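Chapter 7
Where Things Land

Every home has two floor plans. One is drawn by the builder and shows a hall, a kitchen and a place for coats. The other is drawn by the people who live there, mostly with their shoes. This chapter deals with the second.

Housing researchers call the spot where belongings pile up a landing zone. It tends to form near a door, on a floor that can take some abuse, and it attracts whatever is on its way somewhere else.
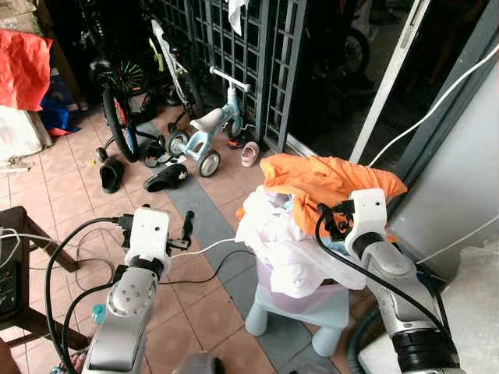
Laundry is the classic case. A full basket set on a stool is officially in transit, and it can stay in transit until October. Sandals and bicycles behave the same way. Ask the owner and each item is about to be moved.

The Timska survey, which we will use throughout the chapter, asked 300 households in Brarnden where they kept their shoes. Most named a closet. The interviewers, who had just stepped over the shoes, wrote down both answers. Section 7.1 looks at the gap between them and at what it means for anyone designing an entrance.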